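Szulc to close two of its furniture reuse shops before winter

The Szulc furniture reuse charity will close two of its shops in December and move their stock to a single warehouse on the east side of town, the group said in a notice to customers.

The shops on Mill Street and at the old bus garage have sold secondhand tables, chairs and dressers for more than a decade. Szulc said rent at both places had gone up faster than sales, and that the leases were due for renewal at the end of the year.

The new warehouse, known as Tivivik, used to store seed and animal feed. It has 3976 square feet of floor space on one level, a loading dock, and parking at the front. Szulc plans to use around half of the building for sales and the rest for repairs.

Wood furniture makes up most of what the charity takes in. Dining tables are the hardest items to place, according to the notice, as many are too large for apartments. Some wait months for a buyer, and those with split or stained tops have often been turned down at the door for lack of repair space.

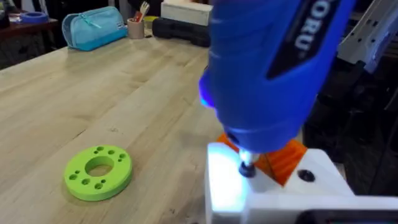

Under the new setup, tables with cracks, loose joints or worn finishes will be accepted as long as the legs and frame are sound. Pieces with woodworm or water damage will still be refused. Donors are asked to send measurements before bringing in anything longer than six feet.

Repairs will be handled by Rultudetti, a small joinery firm that already does work for the charity at the bus garage. The firm will have its own benches in the back half of the building and will train 2 apprentices in the first year. Last year 115 tables were repaired and sold, and Szulc expects that number to rise once there is more room.

Pickup from homes will continue during the move, though with fewer slots. Requests made after the middle of November may not be filled until January. The charity's van does not collect from upper floors unless the building has an elevator.

Prices are not expected to change. Households with a referral letter will still get a discount, and vouchers issued by the Mill Street shop can be used at the warehouse through the end of spring.

The town has put $2000 toward a bus shelter on Rerkitance Road, next to the warehouse entrance. The nearest stop is now a ten-minute walk away, and several customers had raised the distance as a concern. Work on the shelter is due to start after the shops close.

Both shops will keep their normal hours until then, opening at 10 a.m.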